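About Kirker

Kirker is a training school for electronics bench work. We teach people to assemble, repair and test computers and small control units, and we also build the fixtures and holders that our students practice on. The school occupies the ground floor and half the second floor of a former furniture warehouse on Derkness Road. We have 22 benches, two classrooms, a parts room and a small workshop where the fixtures are made.

How we started

Grethe Lauritsen opened the school after a long stretch on the repair side of the trade. She had been taking in boards from local offices and machine shops, and more and more of the work that reached her was damage done during handling. Bent contacts, chipped corners, thermal paste in places it should never be. She began giving evening lessons to the technicians who sent her the boards. The first class had six people in it and met in the back of the repair shop, after closing, with the phones switched over to the answering machine.

Firouzeh Vahidi joined in the second year. Her background is in toolmaking and she came in to fix a drill press. She stayed to redesign the practice equipment, which at that time was a box of scrap motherboards and some foam. She now runs the workshop and teaches the fixture course. Grethe still teaches the first two weeks of every basic course herself.

The name comes from the sign that was on the building when we moved in. It was good quality lettering and already paid for, and the landlord was happy to let us keep it.

What we teach

The basic course runs for 12 weeks and covers hand tools, static control, connectors, processor and memory installation, simple soldering, and fault finding. No earlier experience is needed. Students should be able to read a printed work order and see fine detail with or without glasses. Magnifiers are at every bench.

The second course is called Londosero, after the street where we rented our first proper classroom. It is meant for people already working in the trade. It covers board-level repair, rework stations, inspection and record keeping. Most people on Londosero attend in the evening, from 6 p.m. to 9 p.m., and their employers usually pay the fee.

The fixture course is the smallest of the three. It takes eight people at a time and lasts five weeks. Students design a holder for a part of their choice, make it, test it, and write the instruction sheet that goes with it. The instruction sheet counts for a third of the grade. People are often surprised by that – a good holder with a bad sheet gets used wrong, so we grade both.

Since opening, 909 people have completed one of our courses. Some came from retail and warehouse jobs, some straight from high school, and a fair number were sent by repair firms that wanted their staff retrained on current parts.

Handling processors

The processor is the part that makes new students most nervous, so we bring it in early, in the third week. Each student starts with dead chips that we have collected over the years. They learn to hold the chip by its edges, to find the corner mark, to check the underside under a lamp, and to set it down in a place where it will not slide. Only after that do they go near a socket.

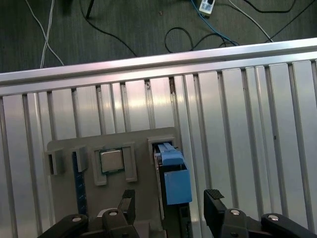 Fixture work at Kirker follows one rule, which is that a part on the bench should have a place to sit. A bare chip put down on a metal surface can slide, get swept off with a sleeve, or end up under a screwdriver. For a processor we like a holder with raised walls at the sides and small tabs at the lower corners, so that the chip stays put with its silver heat spreader in plain view and the thin green edge of the substrate can still be seen around it. The holder goes on a flat plate, and the plate goes on slotted aluminum profile. Gray plastic is a good color for the plate because both the silver and the green show up well against it. Students are asked to look at the part in the holder before they pick it up, check which way around it is, and only then reach for it.

Picking up is practiced separately from putting down. Most people find picking up easy. Putting down takes longer to learn, especially the last quarter inch, where the temptation is to let go and let the part drop the rest of the way. We do not allow dropping, even into a holder. Students repeat the movement with each hand, then with a vacuum pen. By the end of the week most of them have stopped holding their breath.

The benches and surfaces

We use two kinds of work surface. The basic course works on laminate benches with a static mat, the same as in most repair shops. The fixture course works on aluminum extrusion, with long parallel slots running the length of each profile. Slotted profile costs more than a plain bench top, but a plate can be moved along the slot and clamped again in a minute or so, and the edges are straight enough to measure from.

It has its drawbacks. The metal is bright under overhead lights, and the glare bothers some people, particularly those with varifocal glasses. We have changed the angle of several lamps and put diffusers on the rest. Small screws also find their way into the grooves. Every bench has a magnetic pickup tool hanging on the left side, and students are expected to check the slots at the end of the session. A screw left in a groove will scratch the underside of the next plate that slides over it.

A raised rail along the far edge is something Firouzeh recommends to anyone building a similar table. It stops things from rolling off the back, and it gives you a stop to push a plate against.

The parts room

The parts room is open from 8 a.m. and is run on a sign-out sheet. Trays are labeled by part family and not by brand, which confuses visitors from the trade but works well for teaching. There are 164 trays at present. Each has a card in the front with a drawing of the part, the name we use for it, and any handling notes.

Dead parts have a red dot on the tray. Working parts have no dot. If a student finds a part in the wrong tray, it goes into the gray bin by the door to be tested, and we would like it to go there every time, including when the student is sure which tray it came from.

We accept donated parts. Processors, memory, power supplies, cables and complete machines are all useful, working or not. Please remove hard drives before bringing a machine in. We do not have the equipment to destroy data and cannot give a certificate for it. We no longer take CRT monitors or printers.

The workshop

The workshop makes all our own fixtures and a small number for other people. We have two plastic printers, a bench mill, the drill press that brought Firouzeh here, and a saw for cutting profile to length. Typical orders are chip holders, slot blocks for standing boards upright, cable combs and checking gauges.

Our longest-running customer is Zamora, a repair firm a few miles away that has been sending technicians to us since the early classes. They asked for a tray that would hold chips waiting for inspection, and we went through four versions before the walls were right. The first had walls so high that a gloved finger could not get at the edges of the chip. The second was too loose. The third was fine until it was cleaned with alcohol, after which the plastic went cloudy. The fourth is still in use and we sell it at cost to former students.

Outside orders help to pay for materials, but teaching comes first. During course weeks the workshop takes on no more than two outside jobs at a time, and we will tell you plainly if yours has to wait.

How the day runs

Doors open at 8 a.m. and daytime classes begin at 8:30. There is a break at 10:15 and lunch is from noon to 12:45. The lunch room has a refrigerator, two microwaves and a sink. Food and drinks stay in the lunch room, covered or not.

Wrist straps are provided and tested each morning at the board by the classroom door. Please tie back long hair and take off rings and bracelets before you sit down. Lockers are free but you need your own padlock. Closed shoes are required in the workshop at all times, and safety glasses whenever a machine is running.

The last 15 minutes of each session are for clearing the bench. Parts go back to the parts room, tools go back to the board, and the surface is wiped down. Fixtures with work in them can be left overnight if they have a name tag on them.

Fees and places

Fees are listed on the courses page and include all materials, use of tools and a copy of the course binder. Payment can be made in full or in monthly installments at no extra cost. We keep two places on every basic course for people who are out of work, and these are free. Applications for those places are read by Grethe and Firouzeh together, and everyone who applies gets a written answer.

The next basic course begins in September. Applications open in May and the course usually fills up by midsummer. Londosero runs twice a year, and the fixture course runs whenever eight people have signed up.

Visiting

Visitors are welcome between 2 p.m. and 4 p.m. when classes are running. Please call the office first so that someone can meet you at the side entrance, as the front doors are used only for deliveries. Parking is behind the building. The classrooms and parts room are step-free, and there is an elevator to the second floor – ask at the office for the key.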